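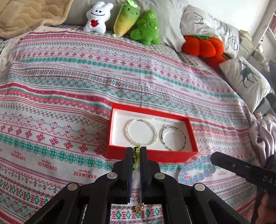 Buying bedding should feel a little like being invited to stay at a friend's house, and that, according to one early customer in Kvaran, is just how it felt to open a parcel from Fotside last winter. The customer wrote to say that the sheets went straight onto the guest bed, that the guests asked where they came from before breakfast, and that there had been some grumbling when the time came to swap them for plain ones in the spring.

We have had a good many letters of that kind, and we have kept every one, so it is with real pleasure that Fotside announces the return of its winter bedding collection, along with the opening of a second shop on the harbor side of Hunen.

02/10/2020

Fotside began as a small mail-order business selling printed cotton sheets, pillowcases and duvet covers to households in and near Kvaran. Those first sets were packed on a dining table, which had to be cleared each evening so that the family could sit down and eat. We have a proper packing room now, with good light and a kettle, but the work is much the same as it was: folding, checking the seams, folding again, tying the ribbon and writing the name on the card.

The new collection is called Ikach, and it takes its patterns from the knitted mittens and sweaters many of us grew up wearing. There are snowflakes and zigzags, hearts and diamonds, and bands of color that run across the bed the way they would run across the chest of a favorite old pullover. Customers who bought from us before will find some of the familiar borders back again, a few of them drawn a touch larger, and there is a new soft gray for those who like the idea of pattern but would rather sleep under something quiet.

Ikach is made up of 3 designs, each offered in single, double and extra-wide sizes. Pillowcases are sold in pairs or one at a time, after several kind but firm letters from people who sleep with one pillow and saw no reason to own two. The flat sheets have been cut longer this year so they tuck in properly at the foot, and the duvet covers now close with buttons along the bottom edge. We did try snaps. They came undone in the wash, and we went back to buttons.

We printed 1665 sets for this first run, and 419 of them were spoken for in September by customers on our letter list. To everyone who ordered from nothing more than a folded paper swatch and a short note, thank you. It is a lovely thing to be trusted like that, and your parcels will be the first ones out the door.

The Hunen shop has been a longer road. The building was a sailmaker's loft for many years and later a place to buy paint, and we have left the wide floorboards and the tall front windows as we found them. Downstairs there will be made-up beds so that visitors can feel the cotton for themselves and see how a pattern sits at full size, something a catalog page can never quite manage. Upstairs is a remnant room, where ends of rolls and single pillowcases will be sold by weight for quilting, doll beds, curtains or whatever else you have in mind.

Our letter list has grown to over 2000 households, and each of them will receive the winter catalog by post. It includes washing advice (warm water, a gentle soap, and a line outdoors if you have one, even in the cold) and a page of swatches to keep. Anyone who would like a copy can ask for one at either shop or send us a postcard, and we do enjoy the postcards.

Ikach bedding is on sale now by mail order and at the Kvaran shop, and will be on the shelves in Hunen from opening day. Coffee and cinnamon buns will be served all that morning, and children are very welcome, though we do ask that shoes come off before anyone tries out the beds.

Press samples and printed swatches are available on request from the Fotside office in Kvaran.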